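Courses > Materials Handling > Unit 4 > Handout 2
Reading time: 4 min

Sorting Mixed Small Items from a Shared Bin

This handout accompanies the second session of Unit 4 and should be read before the practical period. Students will work from a shallow sheet-metal bin holding a small number of unlike items. The course stock, kept in the Bayram room, comprises 180 items in 12 trays.

Items are classed first by form and then by material. Form is recorded as block, round, cylindrical or irregular. A crushed can is entered as irregular – its original shape is disregarded. Labeled containers are classed by the body alone, and the cap is noted separately. 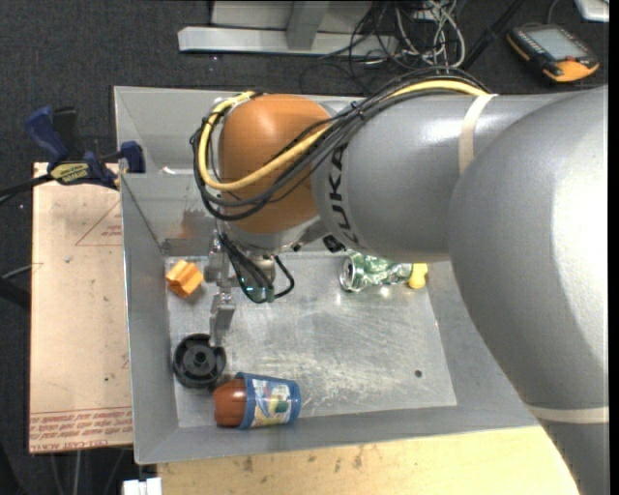

Material is recorded only where it can be established by sight. Where two materials are present, the one making up the larger part of the item is entered first. An item that cannot be assigned is marked U and referred to the instructor, Aarti Chauhan, before the end of the period.

Position is recorded before any item is moved. Students should note whether the item lies against a wall of the bin or on the open floor, and whether it touches another item. Items resting against a sloped wall are treated as wall items, even when only one end makes contact.

Record sheets must carry the tray number and the student's initials. Each sheet has space for 16 entries. Completed sheets are to be left with Derek Whiteley in Room 528.

Reading for the next session: Kocabaş, course notes, section on nested and overlapping items.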